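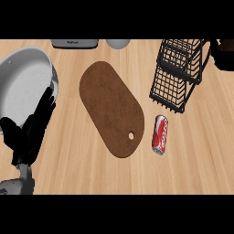 3.2 The simulated bench

I built the real bench first and the simulated one second, and if I ever do this again I'm swapping the order. The real one lives in my half of the Garnau workshop, a shared space where you get a bay, a key and a shelf that other people's clamps slowly migrate onto. I'd already bolted down both arms and run all the cabling before I admitted to myself that I couldn't try out every new grasp on hardware that costs me a weekend each time a finger joint strips. So the winter went into a simulator, and this section covers how I put it together and where it still falls short.

The simulator is called Skadeo and it's mostly glue code. The physics underneath is an off-the-shelf rigid body engine that I left alone. What I wrote is the part that reads a scene file, drops the objects on the table, starts both arms in their rest pose and feeds the same joint commands I'd send to the real motors. I was stubborn about that last bit. The control program (Kuo, described in Section 2) can't tell which bench it's driving, and that has saved me from a whole family of bugs where the sim version and the real version drift apart a little every week.

Scene layout. Every scene starts with a bare wooden tabletop and gets filled from a list of kitchen and desk objects. I wanted clutter, the sort you'd really find on a kitchen counter, so the placement script keeps going until a set amount of the table is covered or until it has failed 40 times in a row to find a free spot. Big pieces like racks and containers go in first and get pushed toward the back. Smaller things land in front of them. Each one gets a random turn, and some are allowed to tip over - a soda can lying on its side is a very different problem from one standing up, and my early scenes had far too many upright cans. You can see the kind of layout I settled on in Figure 3, with a brown cutting board set at a slant in the middle, a red can on its side close to it, and a black wire rack toward the back.

Object models. I made most of these myself and it shows. Cutting boards are easy: a flat outline, some thickness, a hole near one end for hanging. The hole matters more than I thought it would. In my first version it was only painted on, which looked perfectly fine until I started testing a hook grasp and the fingertip kept bouncing off solid board. Now it's a real opening in the mesh and in the collision shape too. The wire racks were the worst job by a long way. If you wrap one in a simple box, the arm treats it like a brick and plans a huge detour around it. If you model every rod, the physics slows to a crawl whenever a finger gets anywhere near. I ended up with thin capsules for the rods and merged the ones that sit close together, which runs at a speed I can live with.

Pans. I spent more time on pans than on anything else in Skadeo. A pan is wide and shallow, its rim flares out, and a three-inch error in where you think the handle is won't matter if you only ever grab the rim. So I grab the rim. Figure 3 has one of the arms at a large white pan, with the tip of a long black finger at the outside of the rim and the hand still open. From a pose like that the controller has two choices, to close on the rim or to push, and Kuo picks between them from the contact force and the amount of free table on the far side. The push is there for pans that sit badly for a grasp. It's slow and a bit clumsy to watch, but I trust it.

Getting contact right took ages. The fingers on the real hand have broad, flat segments, and my first meshes rounded them off because I was lazy with the modeling. Rounded fingers slide along a rim in a way that flat ones don't, so I was happily tuning a controller for a hand I didn't own. I measured the real segments again in February, redrew them with flat faces, and threw away every result from before that date. It hurt, but the numbers in Section 4 all come from the corrected hand.

Lighting and camera. The simulated light is soft and even, with only faint shadows. The workshop is nothing like that. I have a roll-up door on one side and a strip light on the other, and the table goes from dull to glaring depending on who has the door open. I tried matching this by adding a strong side light to the renders, but it made debugging miserable and I went back to the gentle version for day-to-day work. The training set mixes in harsher light at random. The camera looks down at the table at a fixed angle, and there are plenty of views where only one arm shows up, or where something at the back is partly out of sight. I kept those in on purpose. My real camera sits on a bracket made from scrap and it has exactly the same problem.

Running it. A full batch is 223 scenes, which my desktop gets through overnight if I don't touch it. Each scene allows 6 grasp attempts before it's marked as a failure and the script moves on. I log joint positions, contact forces and a rendered view for every attempt, then skim the renders over breakfast. That sounds unscientific, and it is, but skimming is how I caught the painted-on hole and also a run where every can had sunk slightly into the table. The log files looked fine in both cases.

Transfer to the real bench. Before anything moves from Skadeo to the real arms, I replay it at reduced speed with the finger current capped. The cap comes from the Sanance driver boards, and I set it low enough that a closed hand will stall before it dents a can. Rim grasps carry over best. Pushes come next, although friction on my actual tabletop changes a lot depending on how recently I oiled it, and I haven't found a decent way to model that. Anything involving the wire rack carries over poorly. The real rack flexes when a finger leans on it and mine is perfectly stiff, so the simulated arm learns to brace against something that gives way in real life.

The scene files, object meshes and placement script described here are the June 2026 versions. I've since started on a bendy rack made of short linked rods, but it shakes itself off the table about half the time, so I've left it out of the results that follow.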